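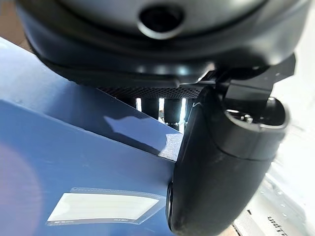 Mireille Mansour asked that the blue box be discussed before the rest of the agenda, as she did not consider that the new packing arrangements could be agreed while staff were still unsure what belonged in it. In her view the color had been chosen for one purpose and was now being used for several. The chair accepted the request and the order of business was changed accordingly.

Lemma Packing and Storage Group
Minutes of the December meeting
Chair: Jad Geagea
Minutes: Mireille Mansour
Also in attendance: representatives of Packing, Receiving, Purchasing and the Front Office
The meeting opened at 9:30 a.m.

Use of the blue box

The group reviewed the rule set when colored boxes were introduced. Blue was assigned to items waiting to be packed. Items already checked and ready to leave were to go in gray, and returns in white. The rule was never written down in full, and Receiving reported that its newer staff had learned it by watching others.

Packing stated that blue boxes had been found holding returns, spare labels and, on one occasion, a set of desk drawer keys that the Front Office had been looking for since the previous month. Receiving did not dispute this but noted that white boxes were frequently unavailable in the late afternoon, when most returns are opened. Staff had used whatever was within reach.

The chair observed that both accounts could be correct. He asked that the discussion deal with supply and labeling together.

Agreed: Blue will be used for items waiting to be packed and for nothing else. A returned item for which no white box is available will remain in its original carton, with the return slip attached to the outside.

Agreed: The rule will be posted at the packing table, at the receiving counter and inside the door of the storeroom. Mireille Mansour will prepare the wording and circulate it before it is printed.

Minutes of the previous meeting

The minutes were approved with one correction. Under "Shelving," the words "lower shelf" should read "lower shelves," the decision having applied to both sides of the aisle.

Matters arising

The broken tape dispenser had been replaced. The replacement takes a wider roll than the old one, and Purchasing confirmed that the remaining narrow rolls would be kept for the hand dispensers.

The lamp above the sorting table had been reported twice and was still flickering. The chair will raise it again with building services.

The storeroom key log was being completed in the mornings but seldom in the afternoons. Representatives were asked to remind their teams.

Supply of boxes

Purchasing presented two options for restocking. Grikasex had offered boxes in the same size as those now in use, in all three colors, with a minimum order of 80. Stastix had offered a slightly deeper box at a lower price, without a minimum order, but could not supply white until a later date.

Packing preferred the existing size. The deeper box would hold more, but the representative expected that it would be filled to the top and become difficult to lift from the lower shelves. There was also the question of whether the two kinds would stack together. Purchasing had tried the Stastix sample on top of one of the current boxes and reported that it sat unevenly and slid when pushed.

The Front Office asked whether lids could be bought at the same time. Packing replied that lids had been tried before and were generally left on the floor beside the table. Receiving favored lids for overnight storage only. The group did not reach a view, and the subject was held over.

The chair asked whether an order of 80 could be stored on arrival. Receiving thought that it could, provided that the boxes came nested and that the old display panels were first removed from the back of the storeroom. The panels belong to the Front Office, which agreed to decide whether any should be kept.

Agreed: Purchasing will place the minimum order with Grikasex, weighted toward white. The Stastix sample will be returned.

Agreed: The Front Office will clear the display panels before delivery.

Labeling

Mireille Mansour circulated a draft label for the short end of each box. It gave the contents, the team responsible and the date on which the box was filled. She recommended placing it on the short end because the long side cannot be read once the boxes are on the shelf.

Receiving asked that the lettering be larger. Packing asked for the date to be moved to the top line. Both changes were accepted. There was some discussion of whether labels should be stuck directly to the box or held in a clear sleeve. Labels stuck directly had left residue in the past, and several boxes now carried the remains of older labels under the current one. Sleeves had the disadvantage that the card could be removed and not replaced.

Agreed: Sleeves will be tried on the blue boxes for 6 weeks. Residue on existing boxes will be cleaned off as each one is emptied, using the cleaner already kept under the sink. Scrapers are not to be used.

Layout of the packing table

Packing proposed that blue boxes be placed at the left end of the table and gray boxes at the right, so that items would move in a single direction. At present both are set down wherever there is room, and packed items have been checked a second time by mistake.

The Front Office had no objection but asked that the end nearest the door be kept clear for couriers. It was noted that couriers had begun leaving their own scanners and paperwork on that end. The chair considered a small shelf by the door to be the better solution and asked Purchasing to obtain a price.

Receiving asked whether the padding paper could be moved from under the table to the wall rack. Packing was willing to try this, though the rack would have to be lowered for shorter colleagues to reach the roll.

Agreed: The new layout will begin with the next full working week. The position of each color will be marked on the table with tape.

Agreed: Jad Geagea will ask building services to lower the wall rack at the same visit as the lamp repair.

Weight of filled boxes

Packing reported complaints that some boxes were too heavy to carry comfortably. A check of filled boxes on the shelf had shown that roughly 70 percent were loaded above the marked line. Books and catalogs were the usual cause.

The group discussed whether the line was too low. Packing believed it was reasonable for mixed goods and too high for paper. Mireille Mansour suggested a separate instruction for printed matter, to be filled no further than half the depth of the box. This was supported.

Agreed: Printed matter will be packed to half depth. Boxes above the marked line may be refused by the person asked to carry them, and the team that filled them will repack.

Stock records

The Front Office reported that the Fundeo stock sheet still listed boxes by their old shelf numbers. As the shelves had been renumbered, staff were searching by eye. Purchasing offered to correct the sheet if Receiving would supply a current list. Receiving could do so once the display panels had been moved, the numbers behind them being out of sight.

The chair requested that no further renumbering take place in the meantime.

Other business

The Front Office asked that empty boxes not be left in the corridor overnight. This was noted by all teams.

Packing requested a second pair of scissors for the table. Approved.

Actions

Mireille Mansour: wording of the color rule; revised label.
Jad Geagea: lamp and wall rack, with building services.
Purchasing: Grikasex order; return of Stastix sample; price for shelf by the door; scissors; stock sheet.
Receiving: current shelf list.
Front Office: display panels.
Packing: tape markings on the table; label sleeves on the blue boxes.

Held over: lids for overnight storage.

The meeting closed at 10:45 a.m. The next meeting will be held in January in the same room.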